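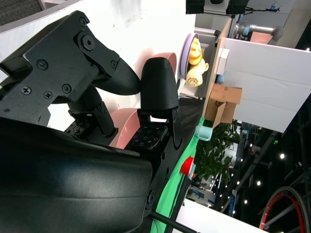

# Tigela Wilis, rosa-salmão

Tigela da linha Wilis para a mesa das crianças, de borda curva e sem pega. Vende-se avulsa ou com o prato lilás da mesma linha. Os brinquedos, a tábua e as caixas não estão incluídos.

## Características

- **Referência:** 1022-RS
- **Material:** polipropileno
- **Cor:** rosa-salmão
- **Uso:** papas, sopa, fruta cortada, cereais
- **Idade recomendada:** a partir dos 3 anos
- **Temperatura máxima:** 100 °C
- **Fabricante:** Plistum

## Utilização e limpeza

Pode ir à máquina de lavar louça, no cesto de cima. No micro-ondas serve para aquecer, sem tampa; não usar no forno nem na função grill. Evitar esfregões metálicos, que riscam a superfície e a deixam baça. O molho de tomate pode manchar – passar por água logo a seguir à refeição costuma chegar.

## Outras cores

A linha Wilis existe também em lilás e creme. Os tons podem variar ligeiramente de um lote para outro, por isso convém encomendar de uma só vez as peças que vão ficar juntas. O prato lilás tem página própria, com a referência Tallatine.

## Encomendas

Venda à unidade na loja Iyer. Para creches e refeitórios, a embalagem coletiva traz 100 tigelas da mesma cor – não fazemos caixas mistas. Pedidos de orçamento e trocas ao cuidado de Ginevra Piras, pelo formulário de contacto. As trocas são aceites com a peça por usar e na embalagem de origem.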